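Two Levels, One Reach

How a small assembly shop in Cloltevthorpe reorganized its work around a low yellow table

By our manufacturing desk
16 Aug 2023

The assembly room at Mekonnen is carpeted. The firm took over a suite of former offices in Cloltevthorpe, kept the gray low-pile floor covering, and moved in benches, cabinets and parts. Most production engineers would advise against the floor. Carpet hides dropped fasteners, resists casters and holds grit. The firm's position is that it also muffles noise and keeps a dropped part close to where it landed, and that the rent was acceptable.

What the firm changed was the furniture. Until last year, small parts were stored in drawers along one wall and carried to fixed benches in whatever container was free. A batch of 20 units could involve a dozen trips to the wall, and a tray set down on a crowded bench tended to stay there after its contents had been used. The layout now in service replaces part of that bench space with two-tier tables. The upper level holds the tray being worked on and the trays that will follow it. The lower level holds the loose parts that go with them.

The idea is old and can be found in most textbooks on workplace layout. It is less common in shops of this size, where a table is usually bought for its surface area and the space underneath it fills with cartons. Mekonnen's internal planning sheet, which the firm allowed us to read, treats the lower shelf as the more valuable of the two levels. A worker looks at the top surface all day and will keep it in order without being told. The lower shelf is seen at an angle, in partial shade, and will collect anything put there unless each item has a position.

The trays are the fixed point of the system. The Rindimik pattern, which the firm adopted for all of its molded housings, is long and round-ended with raised walls. It has no square corners for small parts to wedge into, and the rounded end gives the tray a direction that can be recognized at a glance or by touch. Orientation matters a good deal on a long table. A rectangular tray can be put down backward without looking wrong.

Around the inner panel of a molded part of this sort there is normally a rim, and inside the rim a groove. The groove is where most of the inspection time goes. Flash, dust and stray filings settle in it, and on black plastic they are hard to see under diffuse light. A single bright source held low will show up the raised edges and leave the channel dark, so that anything pale lying in it stands out.

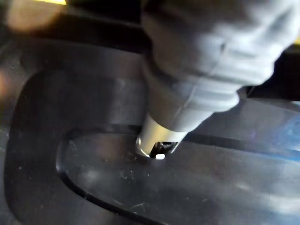 Rim height was the first dimension to be argued over. A tall rim protects the contents and stiffens the wall. It also makes it harder to reach a part lying close to the side. The planning sheet records three revisions, each one lowering the wall slightly, before the firm settled on the present profile. The rounded top edge was kept through all of them. A sharp edge would be simpler to mold, but it chips when trays knock together and the chips end up in the product.

Gloss was the second argument. A polished surface wipes clean and shows fingerprints, and a matte surface does neither particularly well. The shop chose gloss and accepted the reflections. Workers are asked to turn a tray under the light before signing it off, which moves the highlight across the surface and exposes scratches that are invisible from a single position.

The table was specified afterward, to suit the trays. Its color was a matter of contrast. Black on gray is poor, and black on white is tiring over a full shift under overhead lighting. Yellow gives a clear outline to anything dark and has the further merit of being unlike every other surface in the room. The disadvantage is glare. A glossy yellow top under ceiling lights produces bright patches that shift as the worker moves, and a shiny part lying inside one of them can disappear.

Length was settled by reach and by the doorway. A single panel of the required length would not turn the corner from the corridor, so the top is in two joined panels. The seam is checked for level. A step at the joint, even a slight one, will catch the edge of a tray being slid along and tip the contents toward one end. The procedure is to lift across the seam and slide everywhere else. Experienced workers slide across it anyway, and the seam is therefore shimmed more often than the maintenance plan calls for.

Spacing on the upper level is deliberately loose. Trays that touch are quicker to lay out and slower to use, as the hand has to find its way between the walls. The rule at Mekonnen is that there should be yellow visible on all sides of every tray. No lines are painted on the surface. The firm tried tape outlines for 10 days and removed them when workers began lining trays up with the tape instead of with the work.

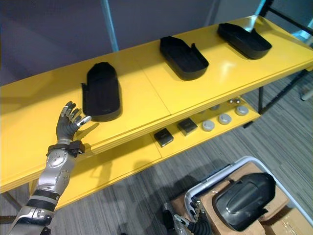
Black trays on the upper level of the yellow table, with gray discs and dark blocks on the shelf below.

The lower shelf follows different rules. Parts are laid out by type, with like next to like and clear space between one type and the next. Square items go together. Round items are set in a line where the shelf allows it, with any surplus placed farther back. Small bright metal pieces are grouped apart from everything else, on the principle that a nut under a larger part is a nut that will be reported missing.

There are no bins at this level, which will strike many readers as an omission. Bins were considered. The clearance between the two tiers is limited, and a bin deep enough to be useful leaves little room for a hand above it. A shallow bin is not much different from the bare shelf. The bare shelf is also easier to check. A person crouching in front of it can see every item that has not been pushed to the back, and an item that has been pushed to the back is the one that needs attention.

Shade remains the weak point. The upper surface blocks the overhead light, and the rear half of the shelf is noticeably dimmer than the front. Dark parts are affected most. The planning sheet recommends placing them toward the front edge and giving the deeper positions to paler parts. A strip light beneath the upper tier was priced and put off until the next round of spending, along with a replacement set of feet.

The stock controls are simple. At the last full inventory the firm recorded 2,775 small parts in the room, of which 268 were on tables at the time of counting. The remainder were in cabinets. The ratio is watched more closely than either figure. When the share on the tables rises, it generally means that a job has been stopped partway and its parts have been left out, and the next job will be laid out around them.

Clearing a table takes place from the top down. Trays go first, each one turned and looked at under the light. The shelf follows, type by type, beginning with the smallest items. The order is stated in the procedure and appears to be followed, although we were shown two versions of the sheet that differed on whether the surface is wiped before the shelf is emptied or after.

The floor is last. It is treated as a third level, and the procedure gives it more space than the other two combined. Boards and other flat items that have been set down during the work are lifted, not dragged, and the carpet beneath them is checked by hand as well as by eye. The mixed grays of the pile conceal almost anything metallic in flat light. A low light across the surface helps, since it throws a shadow longer than the part itself.

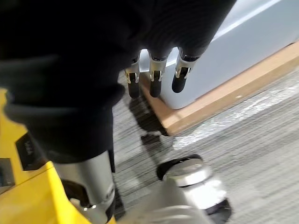

Shops with hard floors will have less use for this part of the method, although the principle carries over. A fastener on sealed concrete is easy to see and may be several yards from where it fell. On carpet it is hard to see and usually within arm's length. Mekonnen searches outward from the table legs in overlapping strips, and stops when the count agrees with the job sheet.

Casters were left off the tables for the same reason. A loaded caster on low pile needs a firm push to start and then moves suddenly, which is enough to shift everything on the lower shelf. The tables stand on plain feet and are carried empty by two people when they have to be moved. The feet leave dents in the pile, and the dents have proved to be a serviceable way of putting a table back in the same place.

A second site, the supplier Dikberg, has copied the two-tier arrangement with some changes. Its tables are shorter, in a single panel, and stand against a wall so that the shelf can be reached from one side only. Dikberg reports fewer problems with the seam, having none, and more with parts left at the back. It has since added a stop strip partway along the depth of the lower shelf, giving up the rear portion altogether. Mekonnen is considering the same change for tables that will not be used from both sides.

The cost of the conversion was modest by the standards of the trade, and most of it went into the trays. Existing benches were kept for the work that needs a vise or a power outlet. The drawers along the wall are still in use, relabeled to match the order in which parts are laid out on the shelf. The strip lights are due to be priced again in the spring, together with a less reflective finish for the tabletops.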